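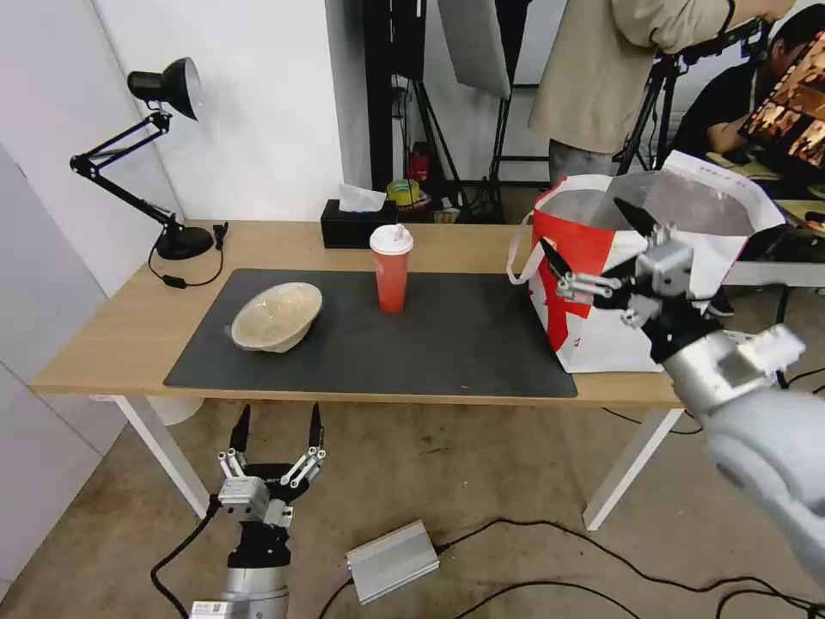

**Ticket:** Pages print blank from the Prosley browser after upgrade
**Product:** Prosley for Mac, build 31
**Site:** Dernmont office, second floor
**Status:** Closed, workaround in place, vendor fix pending

## Reported problem

Since the February upgrade, printing any page from the Berrada order system gives blank sheets. The page looks normal on screen. The print preview shows the header and the page number and nothing between them. Printing the same order from the older build works.

All the Macs on the second floor have the new build. First floor is still on build 30 and has no trouble.

## First checks

- Restarted the browser and the Mac. No change.
- Deleted the printer and added it again. No change.
- Printed a text file from another program. Prints fine.
- Printed a plain web page from Prosley. Prints fine.
- Saved the order page as a PDF. The PDF is blank too.

The blank PDF rules out the printer and the driver, so I stopped looking there. Toner had already been replaced before the ticket was opened. The old cartridge is on the shelf by the router and still usable.

## 10:40

Cleared the cache and cookies for the order system. The user has to sign in again after this, so save any open order first. Still blank.

Made a new profile with no add-ons. The first order printed correctly. Closed the browser, opened it again in the same new profile, and the second order came out blank. Tried this on another Mac with the same result. A new profile works once.

## 11:20

Compared the preference files before and after the restart. One line is added when the browser closes:

`print.reuse_layout = true`

Build 30 doesn't write this line at all. With it set to true, the browser seems to keep the page layout from the last session and use it for printing. The order system loads its table after the rest of the page, so the stored layout has no table in it. That fits what we see, but I haven't had it confirmed.

Changed the line to false with the browser closed. Orders print. Restarted and printed again, still good. The line stays false once it has been set by hand.

## 1:15

Sent a test batch of 20 orders from one Mac. All printed with the full table. The longest order ran to several sheets and the page breaks fell in the right places.

One side effect: the preview now takes longer to open on long orders. On an order with 50 lines there is a clear pause before the preview comes up. Users should wait for it and not click Print a second time, or they will get two copies.

## Workaround

1. Quit Prosley completely. Closing the window isn't enough.
2. Open the preference file in the profile folder with a plain text editor.
3. Find `print.reuse_layout` and change `true` to `false`.
4. Save, start the browser, and print one order to check.

If the line is missing, the browser hasn't been closed since the profile was made. Open it, quit, and look again.

## Follow-up

Reported to Zokska, who handle our Prosley support. They reproduced it and have passed it on, with no date for a fix. First floor stays on build 30 until then. Automatic updates are off on those machines and need to be switched back on when the fixed build is out.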